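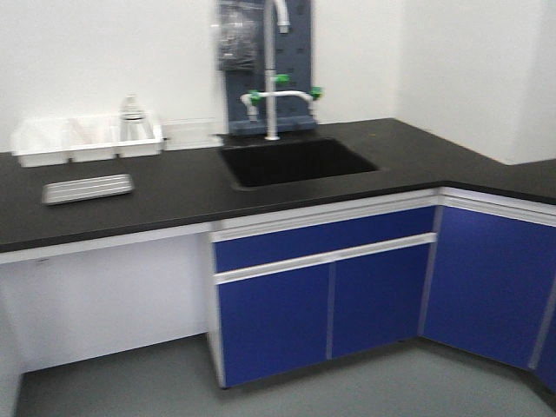

The obituary was due at four and it was ten past two, and all I had was his name.

Vilmos Fekete, of Dormont.

Then a comma. Then nothing.

My aunt called from the funeral home. They charge by the line, she said, so keep it short. Then she called back. Put in the church. Put in that he could whistle. Then a third time, crying -- did I know what year he came over? I did not. She didn't either. They were married 41 -- no, she said, don't put the number, I'll get it wrong and his sister will call.

So no number.

I had the shoebox open on the bed. Union card. A bus pass from November, no year on it. Receipt for a used accordion, 1000 dollars, which explained a fight I remembered from when I was small, doors going, my aunt out on the porch in her slip. Two keys to nothing. A photo of a dog.

He passed away peacefully at home. Was it peaceful? She'd been at the pharmacy. Peacefully, I typed.

He worked for many years at Wirkine, where he -- what. Fixed the things that broke. Came home with his hands black. I called the number on an old pay stub and got a woman who said they were Reria now, had been for ages, and who was I looking for? I said never mind. Then I said his name anyway. She put me on hold and a man came on, old, breathing hard.

"Willie?" he said. "Willie died?"

Nobody in our family had ever called him Willie.

"He had locker 2298," the man said. "Mine was next to it. He sang in there. In the mornings, before the shift. You couldn't get him to quit."

"Sang what?"

"How would I know, it was Hungarian. Sad stuff. Is there going to be food?"

I said there would be food. I gave him the address of the hall, and he made me say it twice, and I could hear the pencil.

Three-fifteen.

He is survived by his wife, Parsa -- that was the dog. I had typed the dog. Deleted it, typed my aunt. Then sat there looking at the dog. Brown, one ear up, squinting at whoever had the camera. On the back in his square handwriting, Parsa, good girl, and under that a line I coudn't read. I called my aunt.

"From before me," she said. "From home. He had to leave her with a neighbor. Why, what are you putting?"

"Nothing. Preceded in death by."

Long quiet. Water running on her end, then off.

"His parents," she said. "His brother." And then, "How much is a line?"

I told her.

"Put her in."

Preceded in death by his parents, his brother, and Parsa. Let them wonder. His sister would be on the phone by breakfast. I put in the church, the whistling. I put in that he sang at work in the mornings, and my aunt, when I read it back to her, said who told you that, he never sang, he never sang once in this house, and then she asked me to read her that part agian.

Sent it at 3:58. Forgot the accordion.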